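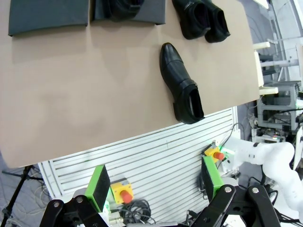
Does a longer coach journey make an away side more likely to concede late in a match? Among clubs in the Nudolia regional league, it does when the journey is made on the day of the match and the side has played earlier in the same week; outside that combination no reliable effect was found.

4. Travel distance and late goals

4.1 Definition of the outcome

A goal was treated as late if it was scored in minute 61 or after, including added time. The cut-off was set before any model was fitted and follows the practice of the league's own match reports, in which the last third of a game is summarised separately. Own goals were credited to the side that benefited. Matches abandoned before the final whistle were removed, as were matches moved to a neutral ground, where neither side could properly be called the home team.

The sample consists of 3,000 league matches. Cup ties were left out because extra time alters the period of exposure, and because smaller clubs often rest their usual starters for them. Kick-off times and goal minutes were taken from referees' cards. Where a card disagreed with the club report, the card was used.

4.2 Measurement of travel

Distance was measured by road from the away club's training ground to the host's ground, using the route a coach would be permitted to take. A journey was classed as long if it exceeded 40 kilometres. This is a low threshold by the standards of a national division, but Nudolia is compact and its hill roads are slow. Ferry crossings were converted to road distance by sailing time. The Canpolat ground, which can only be approached along the valley from the south, was given its own correction, and the results are reported with and without it.

Departure times came from the bookings kept by Trandico, which runs coaches for most clubs in the league. For the remaining clubs we relied on the team sheet, which records the time of arrival. Arrival times are known to be rounded and were used only to establish whether the journey took place on the day of the match.

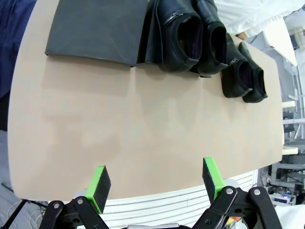

Matches were grouped into blocks before estimation. Each block holds fixtures between the same two clubs, so that differences in playing strength are partly absorbed by the comparison of one meeting with the next. Within a block the fixtures were kept in date order and never pooled, and each was read against its neighbour, much as one might compare the black shoes lined up along the far edge of the table, each one set against the next. Blocks containing only one usable match contribute nothing to the estimate and were dropped.

The model is a conditional logistic regression with a term for long travel, a term for a midweek match, and their interaction. Playing surface and the month of the fixture were added as controls. Standard errors were clustered by away club.
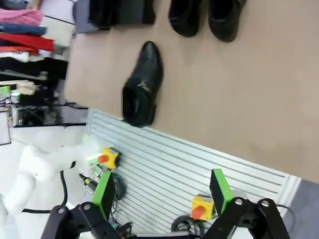 Figure 1. Single black leather shoe on a beige tabletop, with two further black shoes beside each other.

4.3 Results

The term for long travel was small and did not differ from zero at the usual level. The midweek term was positive but imprecise. The interaction was positive and remained so when the Canpolat correction was removed, when artificial surfaces were excluded, and when goals from penalties were ignored. It weakened when August fixtures were left out, which may reflect the larger squads that clubs register at the start of the season.

Running data supplied by Rutard were available for 3 clubs. They show no drop in total distance covered after long journeys, though the number of sprints in the closing period was lower. With so few clubs this was not tested formally.

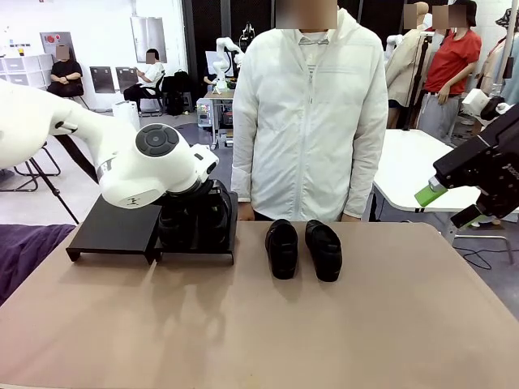 Figure 2. Two-level black shoe rack with gripper fingers above it.

4.4 Limits of the data

Substitutions were not recorded consistently on the referees' cards and could not be included. A manager who expects tired legs may change players sooner, and this would pull the interaction towards zero. Weather was also omitted. The nearest station lies on the coast and gives a poor guide to conditions at the inland grounds, where several of the longest journeys end.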